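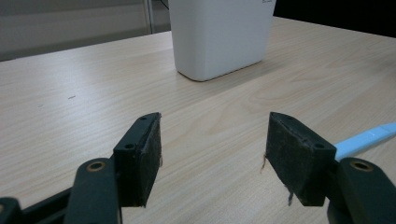
Borehole notes, March

By Osian Meredith
2 min read

Up at six to dip the well before the pump came on. Rest level was 223 cm below the casing rim, which is higher than I expected after a dry fortnight. Meter stood at 2486. Wrote both down twice, the second time in pencil because the pen had gone.

Ran the pump for an hour and dipped every five minutes. The level fell quickly at first, then flattened. I would like a longer run before I trust the curve. Eluned Pritchard has offered her old chart recorder, but the paper for it is no longer made and I don't fancy feeding it till roll.
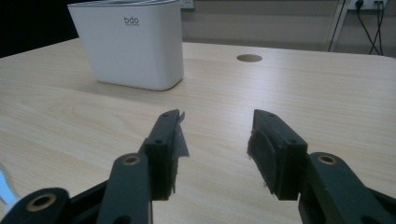

The table, mid-morning.

Water sample went to Efa Dafis for iron and manganese. The last one was cloudy on standing, with an orange ring in the bottle by evening. My guess is iron – the pipe stain in the scullery is the same shade. She wants 500 ml next time, filled to the brim with no air under the cap.

Header tank holds 3000 litres on paper. The float valve closes early, so the usable volume is less, and I have still not measured it.
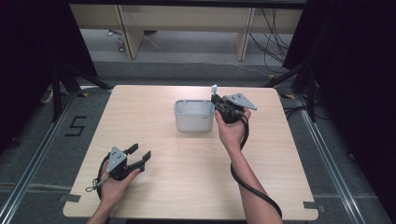

The valve arm needs bending down slightly, or a new one from Mathias if the brass won't take it. I'd sooner bend it. Turned the stopcock off at four, checked the overflow, and left the dip tape hanging in the porch. Second run tomorrow – two hours, same intervals.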